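# Replacing the Everyday Bowls

Notes on the household inventory, continued from the entry on flatware.

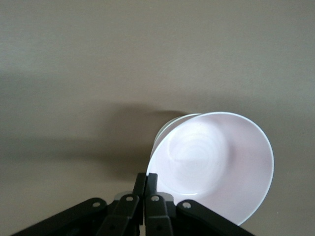

How many bowls does a household of two need? Eight is sufficient for most weeks, provided the dishwasher is run every second evening and none are set aside for the cat.

The previous set was purchased when we moved to Flullwood, and it served for longer than its price would have suggested. By last winter the glaze had worn through at the bottom of several pieces, and spoons had left gray marks that neither baking soda nor a commercial paste would remove. Two bowls had chips at the rim. One of these was retained for soaking paintbrushes and is excluded from the present account.

The requirements for the replacement were set down in advance and discussed over dinner. The bowls were to be round, white or very nearly white, and plain on the inside. They were to fit the lower rack of the dishwasher without leaning on one another. They were to hold a full serving of soup with room left at the top, as the journey from the stove to the table includes one step down.

Three sources were considered. Stonell offered a boxed set at a favorable price, but the set included dinner plates, which we did not require. The Pretorius catalog listed a heavier bowl with a broad foot. A sample was borrowed from my sister-in-law, Yolanda Cantero, and was found to be excellent for stew and tiring to dry. The order was placed with Onutlow, whose shop sells bowls singly and permits returns within the month.

Delivery took place in December. The cartons were opened on the kitchen floor, and each bowl was checked for cracks by tapping the rim lightly with a wooden spoon. All were sound. They were then washed by hand in warm water before first use, a practice inherited from my mother and not mentioned on the packing slip.

A word is in order on the matter of color. I had asked for white. In certain light the bowls carry a slight pink cast, and when this was first noticed at breakfast it led to an extended conversation. The dinner plates, which remain in service, are a cooler white, and the difference is apparent when the two are stacked. It was agreed that the bowls would be kept. I have since come to prefer them for oatmeal.

The change required a revision of the cupboard to the left of the sink. Bowls had formerly shared a shelf with the mixing jug and the colander, an arrangement that obliged one to remove the colander before every meal. The present arrangement is as follows:

- Lower shelf: everyday bowls, in two stacks of four
- Middle shelf: dinner plates and side plates
- Upper shelf: mixing jug, gravy boat, and the large serving dish used at Thanksgiving
- Hook inside the door: colander

The capacity of the new bowls was measured with a kitchen scale and cold tap water. Filled to a comfortable level, one holds 288 grams, a moderate helping of soup. Guests with larger appetites are offered a second serving.

The worn bowls were wrapped in newspaper and offered to a neighbor who starts seedlings in her garage. She accepted all but one, which had a crack I had overlooked. It went into the trash.

The mugs remain to be reviewed. There are too many of them, several have no clear origin, and I have been asked not to begin until after the holidays.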